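Company > Who we are > The test floor

About the Findska test floor

Findska compares grippers, arms, cameras and controllers for people who have to choose between them. We sell none of those parts. Customers send hardware or a shortlist, we run it through a fixed set of household and light-handling tasks, and they receive the logs, the scores and a written comparison. The company has 12 employees and one building, in the light-industrial part of Plindville.

The work began as a side service of Dorklow, a small integrator that kept buying end effectors on the strength of data sheets and then replacing them. Closing force, stroke and weight were all printed on the sheet. How a finger behaved on a folded towel was not, and neither was the delay between a trigger pull and the first movement of the jaw. Dorklow wrote its own tests for those two points. Other firms asked to use them, and the test work was moved into a separate company.

Most of what we test now is hand-held. A gripper carried by a person can be put through a day of tasks before anyone has written a driver for it, and the motion it records can later be replayed on an arm. The second half of that sentence is where most of the trouble is, and most of our methods are aimed at it. 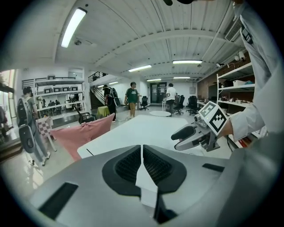 CATEGORY: Hand-held grippers and jaw pads

We treat the housing and the jaw pad as separate items. A pad that performs well on one housing may do poorly on another with the same nominal stroke, so each pad is scored on at least two housings before we publish a figure for it. Ribbed pads are compared with smooth pads of the same outline. Wide V shapes are compared with flat ones. Ribs help on cloth and on soft packaging, and they collect lint, so the pad is inspected and cleaned at a fixed interval during a run. The interval is written in the report, because scores taken on a clean pad and scores taken on a dirty one should not be put in the same column.

Printed markers are fixed to the grippers as a position reference. We check three things about them: whether the marker block stays rigid under load, whether at least one face can be read through the usual range of wrist motion, and whether the block gets in the way of the task. The last point is easy to miss on a bench. It shows up when the operator reaches over a table edge or into a shelf, turns the wrist, and the block touches something before the fingers do.

Several operators work on the floor at the same time, most of them on their feet. We keep it that way on purpose. Tracking that holds up in an empty room can lose its reference when people walk through the background, and customers do not have empty rooms. Each session log notes how busy the floor was on a three-step scale. Ceiling lighting stays on for all standard runs. Daylight is recorded as present or absent.

What a standard comparison includes

A standard comparison takes 87 trials per gripper, divided among rigid, soft and deformable objects. An operator does not run the same gripper for a whole session. Units are swapped in a set order so that fatigue is spread across all of them, and the order is reversed on the second pass. Operators are not told which unit the customer prefers.

Each trial is scored on contact, lift, hold and release. A trial that fails on contact is still scored on the remaining stages if the operator recovers within the time limit, and the recovery is flagged. Earlier versions of the protocol counted such trials as plain failures. That hid a useful difference between grippers that miss and can be corrected and grippers that miss and push the object away.

Controllers are compared on latency, dropped samples and behavior on reconnect. Cameras are compared on exposure changes, motion blur at working speed and the share of a trial in which both fingers stay in view. Arms are compared last, by replaying a subset of the hand-held trials. Replay is done at reduced speed first. If the arm cannot follow the path at reduced speed, the full-speed run is skipped and the report says so.

Two-handed work

Two-handed tasks were added in the fourth revision of the protocol and now make up the larger part of what we are asked for. The operator holds one gripper in each hand, picks up an object with one and works on it or passes it across with the other. Long, soft objects are the hardest class. They sag between the grippers, and the point where the second gripper should close moves while it is being approached.
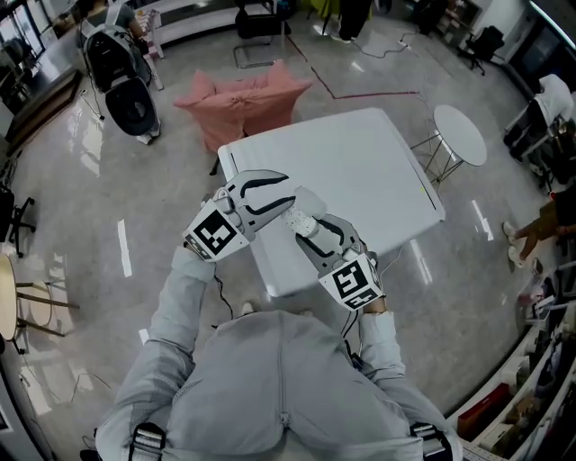

Page last changed: December

Grippers in a two-handed pair may differ in finger shape. We run matched pairs and mixed pairs, and we run mixed pairs both ways around, since the holding hand and the receiving hand ask for different things. The holding side needs friction and a steady force. The receiving side needs clearance and a finger that can slide past the object without dragging it. In our results to date a curved finger on the receiving side has given fewer dragged objects than a straight one. The gap narrows when the operator has more practice, and we report it by operator group for that reason.

Cable routing is part of the score. A cable that runs along the forearm adds a small, steady load. A cable that hangs free adds an uneven one and can catch on furniture. For tethered units we log every snag, and the operator may stop a trial for one without penalty. Units that need a pack or a harness are tested with the pack on from the first trial, including the practice set. We did not always do this, and the older results taken without a pack are marked as not comparable.

Tables are glossy white in some setups and matte in others. Gloss affects both the cameras and the marker detection, mainly through reflected ceiling lights, and a polished floor does the same when a camera looks down past the table edge. Customers sometimes ask us to remove the reflections. We will run an extra set under diffused light if it is ordered, but the main scores come from the room as it is.

Furniture stays on the floor for two-handed runs. Chairs, side tables and shelves give the operator something to reach around, and positions are marked so that a layout can be set up again later.

Records and data

Every trial is kept with its raw streams, the operator code, the hardware revision and the firmware version. The archive holds more than 341 hours of recordings. Customers own the recordings made with their hardware. We keep a copy of the scores, without the recordings, for comparison across years.

Calibration is checked before each session and again after it. When the two checks differ by more than the limit in the protocol, the session is thrown out and repeated at our cost. The sessions thrown out are listed in the annex to each report with the size of the difference.

Our log format is the Mavromatis layout, a plain folder structure with one text header per trial. It was written in-house and is named after the street the first workshop was on. A description of the header fields is sent with every report, along with a small reader script. The layout has had 11 versions. Versions before the sixth do not store marker loss per hand and have to be converted before they can be used for two-handed work.

What we do not do

We do not certify hardware and we do not test for safety compliance. We do not publish rankings under a customer's name without written agreement. We do not test units whose firmware cannot be pinned to a version for the length of a comparison. Payload testing at the limit of an arm is outside our range, and we pass those requests on.

Sending hardware

Send two of each gripper if you can, with spare pads and all cables. Include the mounting drawings for the marker block, or tell us there are none and we will make one. Units are returned with the pads they were tested on, bagged and labeled by trial range. Visits to the floor are possible in the afternoon, after 2:00 p.m., when the calibration checks for the morning sessions are finished.

Shares: 12
Comments: 4

padwear
Do you score pads again at the end of life or only in the condition they arrive in? We see most of the drop in hold after the ribs round off.

Findska test floor
As delivered, plus one repeat set at the end of the run. A longer wear test can be ordered separately. It uses the same objects but only the hold stage is scored.

left_hand_rig
The note on mixed pairs matches what we found. Would be useful to have the operator groups defined on this page and not just in the report.

tk_controls
Is the reader script OK with version five logs if I only need the right hand?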